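Griltside workshop notebook
Monday, July 14, 2025

Sourdough rye, batch 7 of the summer series. Carrying on from last week's page, where the loaves came out gummy in the middle third. Same flour (Wijaya medium rye, opened bag), same starter, lower hydration this time. Kitchen corner was warm by nine so I moved the tub to the shelf under the stairs.
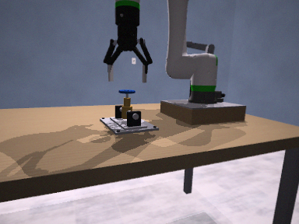
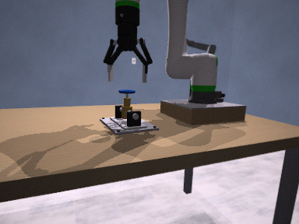
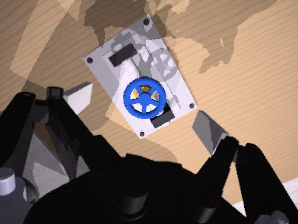

Starter fed last night and left on the shelf. Domed this morning, smelled more like apple than vinegar. Used it at its peak or close to it – last batch I think I was an hour late.

Dough weight after mixing was 803 g. It should have been a bit more, but there was plenty stuck to the paddle and I did not scrape it. Scrape it next time, the salt tends to hide there.

Mixed by hand for the last part. Rye does not need it and I know that, but the flour had clumped near the bottom of the bag. Sifted what was left and put it in the tall Pustolix jar. The lid on that one is cracked, so use the jar up first or find another lid.

Bulk: left it alone until the surface had small holes all over and a crack or two. I was going by volume before and it misled me, the tub is wider at the top than at the bottom. Marked the side with tape for batch 8.

Shaped with wet hands straight into the tin. Smoothed the top with the back of a spoon, dusted it with flour. The cracks in the flour are a better sign than the clock. Went in when they were as wide as a matchstick.

Bake: hot start for 10 minutes, then turned down. The Iver oven still runs hotter on the left side, so I turned the tin halfway through. Should have done it sooner. Left end is darker than I like but not burnt.

Core temperature not taken. The probe battery is dead and the spare was not in the drawer. Please put the spare back if you have it.

Weight out of the tin is on the card taped to the fridge. Now wrapped in a linen cloth on the rack. Do not cut it before tomorrow. I mean this, batch 5 was cut warm and we learned nothing from it except that warm bread is nice.

Things to settle before batch 8:
Caraway or no caraway. I would leave it out until the crumb is right.
Whether the gummy part is the bake or the starter. Changing the water and the timing together was a mistake, so whatever tomorrow's slice looks like I will not know which one did it.
Order more rye. The price on the Wijaya bags was last checked in February and may have moved.
Tin liner. Paper wrinkles at the corners and leaves dents in the crust. Butter and bran worked fine before, go back to that.

Starter fed again at noon, equal parts, back on the shelf. Rest of the old starter is in the fridge for crackers. Counter wiped, scale is charging by the sink.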